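The quiet work on cell 6

At Nitwood, the robots stop every Tuesday morning for their small repairs. Viola Gentile has looked after cell 6 since August, and she begins always with the fingers.

"People look at the arm and the software," she tells me. "But the finger touches the product, so there I start."

Her test piece is a packet of baking soda. The plastic is glossy and it wrinkles, and the powder makes a lump at one side. She opens the fingers wide over it and checks that both pads come down level.
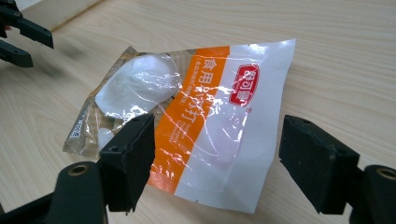 Pads, screws and bushings

The counter of the cell showed 3,171 grips on the day of my visit, 317 of them with soft packets. Viola writes both numbers in a paper notebook. Then she takes the packet away and looks at the pads against the bare surface. Worn edges she can accept for some time. A loose screw she does not accept, and the brass-coloured rings in the arms must sit flat in their holes.

Her colleague Renato Yáñez would like to change the pads by calendar. Viola prefers to change them by eye, and they still discuss it. 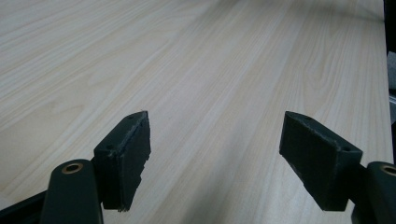 Open fingers on cell 6, with wear along the pad edges.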